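Section 2: Getting the Table Ready

Welcome back! If you have come straight from unpacking, take a breather before you start, and do find yourself a clear stretch of floor, as the Nemar work table goes together much more happily when you can walk all the way round it. The table comes as two sections, front and rear, and we suggest setting both in their final spot before anything goes on top.

1. Stand the rear section where you want it, then bring the front section up until the edges meet. You will still see a seam between the two, and that is perfectly fine. What you don't want is a step you can feel with your fingertip.

2. Wipe both tops with a soft cloth, barely damp, and let them dry. Please skip scouring powders of any kind (Rezaul Sivakumar in our workshop tried one on a sample top last February, and the dull patch is still there).

3. Put the things that stay put toward the back and sides. A desk lamp does nicely near the center of the rear section, with its head facing the front. If it sits too low for you, raise it on something steady and flat. Boxes can go behind it.

4. Lay the power strip along one side and run the lamp cable over to it, keeping the cords off the part of the table where you will be working.
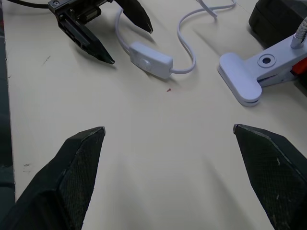
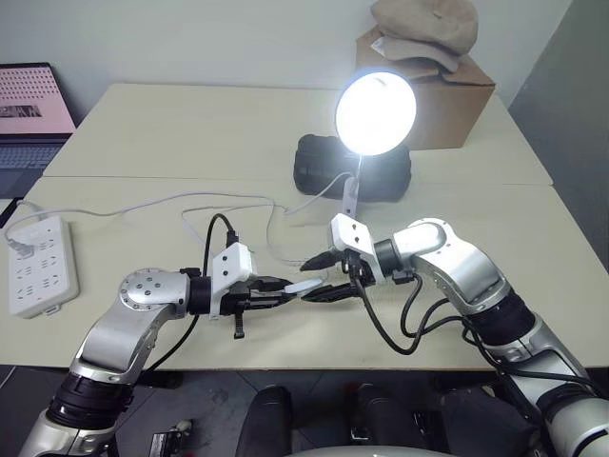 5. Switch on the lamp and look at the front section from your usual position. Pale tops show shadows quite plainly, so if one lands right across your work, turn the lamp head a little at a time until you are comfortable. It is worth doing this again in the evening, when the window is no longer helping.

Note: Small, light-colored parts are easy to lose on a pale top. A dark cloth or a shallow tray under them will save you a good deal of hunting, and you can lift the whole lot away at supper time.

Caution: Never rest drinks beside the power strip, and don't let a cord hang over the front edge where a sleeve could catch it.

Moving the Table Later

Clear both tops and unplug everything first. Move the sections separately, with two people to each one, and check the seam again once they are back together.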